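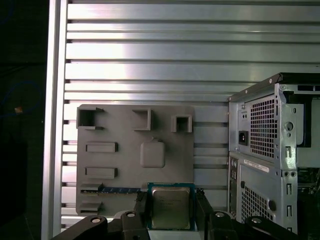
# handis-transfers

Driver moves in the Hladun single-seater series and the junior classes under it. Who drove for who, who got tested, who got dropped, who was only ever a rumor. CSV plus a small script. Started as a spreadsheet Mitali Rathnayake kept for herself, now it's this.

## What's in it

- `moves.csv` - 1469 rows, one per move or rumored move
- `teams.csv` - team names and what they used to be called
- `drivers.csv` - one row per driver, spelling variants in the last column
- `build.py` - merges the three, writes `out/`

Rumors are in the same file as signed deals, check the `status` column before you plot anything!!

## Status values

| value | meaning |
|---|---|
| signed | team put out a statement |
| reserve | named as reserve, may never have raced |
| test | drove the car at a test, no contract we know of |
| linked | in print somewhere, nothing confirmed |
| dead | was linked, went elsewhere or retired |

"linked" needs a source. Paddock gossip with no link gets deleted, sorry Fedir.

## Run it

```
python build.py --season all
```

Needs pandas. Older than 2 won't work, dates come out wrong and it doesn't complain. `--season current` skips the Lerville archive and is a lot quicker.

## Where it comes from

Team press releases mostly. Older seasons typed up from the Lerville club yearbooks by Stepan Sydorenko, over 500 rows of it. Ornunby results sheets for the junior stuff. Those have car numbers but not always first names, so brothers get mixed up. If you see a driver in two cars in the same race thats why.

## Known problems

- mid-season swaps: `end_round` is blank if the driver came back later the same year. Should be two rows. Fixed for the top class, not juniors
- 60 rows with no date at all, marked `undated`, leave them out of anything with a time axis
- team renames over the winter look like everybody moved. Join on `team_id` not `team_name`
- reserve drivers shared between two teams only show under the first one
- accents in names are a mess, half stripped half not. Larysa Kushnir has a branch for this, not merged yet
- salary column is empty and will stay empty, stop asking

## Adding a move

One pull request per driver please. Put the source in `src`, your initials in `by`. Don't sort the file, the diff becomes unreadable. Don't change linked to dead just becuase the seat got filled, wait until the driver signs somewhere or says they're out.

February is when most of it lands, so reviews are slow then. Pylyp Hnatiuk does merges, ping him if it sits.

## License

CC BY 4.0 for the data, MIT for the script. Yearbook scans aren't in the repo and can't be shared.

## Todo

- split reserve into reserve / development
- team principals?? separate file
- loan deals between junior teams, no column for it right now, they're in `notes`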